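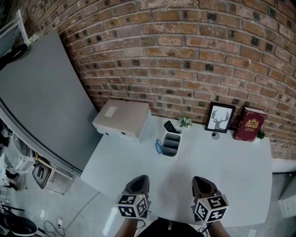 White table pushed up against a bare brick wall, bits and bobs keep creeping along the back
Posted in Home & Tidying by Yaqin Tang, Thu 1 November

Sorry, quick one, typing this on my break. Trying to get our worktable at Durkham sorted and I keep losing the back edge to stuff. Everything ends up in a row against the bricks: beige storage box with a lid, grey desk organiser, little plant, the deer picture in its black frame, a big red book stood up next to it. Looks ok when I've just done it. Then scissors and glasses and the remote get dumped any old where. Also the brick. Sheds grit, bit of red dust on everything by Friday. Do I seal it? Do I put shelves up? Landlord says no drilling without asking, so ideally not shelves. Budget is 40 quid, and I'd rather spend 20.
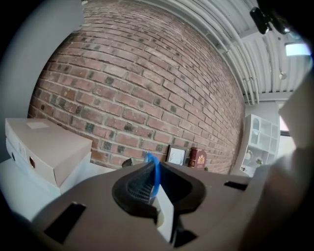

Should say the wall was like that when we moved in back in June, never been painted as far as I know. Table is 15 cm too long to go on the other side so it has to stay put. Thanks in advance

Meng
Dont seal it till you've brushed it. Stiff brush, hoover with the soft end, then leave it a week and see if the dust comes back. Mine at Vastmont hardly shed at all after that, it was years of muck. If it does come back get a breathable masonry sealer, water based, matt. Do a test patch behind the picture first. The shiny ones look awful on old brick.

And pull the table out a touch. Gap of a couple of fingers and the grit goes on the floor where you can sweep it.

Bostix
just get a bigger box

Vastmont_Jo
Agree with Meng on the brushing. For the clutter, do it by how often you grab things:
Box is for stuff you use once a month. Lid on, label saying what's in it.
Organiser is for daily things only. Tall stuff at the back, remote in its own slot so it stops wandering.
Scissors on a stick-on hook under the table edge, handles facing out. No drilling, comes off with a hairdryer.
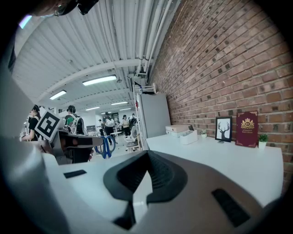 Plant and picture
Keep both, but shove them to one end together so you get a clear strip of table. Plant wants a saucer if it hasnt got one. Lean the picture on a blob of white tack at the bottom corners or it'll slide when someone knocks the table. Book can go flat under the plant if you're not reading it, though I'd put somthing under the saucer first. Took me 30 minutes to do mine, most of that was finding the tack.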